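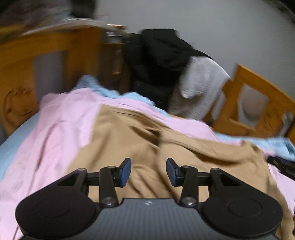
A hand-held two-finger gripper with blue fingertip pads over bedding and a tan cloth.

Handheld demonstration work in linen services is a form of workplace automation in which housekeeping and laundry staff handle fabric with a hand-held gripper in place of bare hands, so that their movements can later be used to train robot arms. It is used mainly by contract linen firms and by the housekeeping departments of residential homes and small hotels. The staff who do the work are usually called demonstrators.

Background

Machines for washing, drying, and ironing flat linen were common in large laundries long before the handling steps between them were automated. Sorting, picking single items out of a pile, and stripping beds remained manual. Sheets and garments have no fixed shape, and a program written for one position of a cloth seldom fits the next.

The linen contractor Kenusham began demonstration work in October, using hand-held grippers supplied by Stuleck. The first group consisted of 10 housekeepers drawn from the day shift. By January 2019 the group had grown to 21, and a second contractor, Atanasov, had adopted the same shift plan.

Equipment and method

The tool has two linked fingers that close toward each other, each ending in a flat pad. The demonstrator holds it in one hand and carries out an ordinary task, such as lifting a garment off a sheet or pulling a pillow free of a pile. The other hand is kept out of the work unless the task sheet calls for it.

Tasks are recorded in rooms with mixed furniture and bedding. At Kenusham the task sheet lists 33 tasks, divided into picking, pulling, spreading, and folding. Folding takes the longest to learn, as two pads cannot hold a hem in the way a thumb and fingers do. Many demonstrators grip the cloth at a seam, where the doubled fabric is easier to catch.

Effects on staff

Demonstration work changed the content of the housekeeping job more than the number of jobs. At Kenusham no posts were cut during the first contract period. Demonstrators were placed one pay grade above general housekeeping, and the rooms they would have cleaned were divided among the remaining staff. This led to complaints about workload, and the shift plan was revised to limit each demonstrator to 2 sessions per shift.

Wrist and forearm strain was the most frequent physical complaint. A housekeeper normally changes grip many times while making a bed, whereas the tool keeps the hand in one position. Shift supervisor Doina Živković introduced a rotation between demonstration and cart duty, and a wrist rest was added to the break between sessions.

Pace is a further point of difference. Experienced housekeepers tend to work too fast for a usable recording and must be retrained to finish one movement before starting another. Krum Kneževič, who wrote the training notes used at Atanasov, recommended pairing new demonstrators with a partner from the same floor.

Ownership of recordings

Staff agreements at both firms treat the recordings as company property. Renato Cabanatuan, a staff representative at Kenusham, sought a clause barring their use in measuring individual output. The clause was accepted for demonstrators but does not cover general housekeeping.

See also

Linen service
Job rotation
Repetitive strain injury
Robot end effector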